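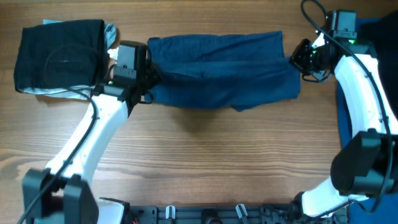 Photo: Aliki Pappas / Bemum

Why do we fold our clothes?

Folding is a bit like magic. You start with a big floppy shape and finish with a neat little bundle! Black clothes, navy blue clothes, your favorite pajamas – almost anything made of cloth can be folded.

Cloth is made of threads, and threads bend easily. When you press a fold down with your hand, the threads stay bent for a while. That line is called a crease. Push clothes into a drawer in a ball and you get lots of tiny creases going every which way. We call those wrinkles!

A long strip is a great first fold. Lay your pants on a table, put one leg on top of the other and smooth them flat. Now fold the strip in half, and in half again. Wow – your pants are four times shorter!

Thick cloth is harder. Every fold doubles the layers, so a sweater gets fat very fast.

Try it yourself
Find a T-shirt, a towel and a pair of pants. Fold each one as small as you can. Which one makes the smallest bundle? Which one springs open again when you let go?

Words by Lacey Whiteley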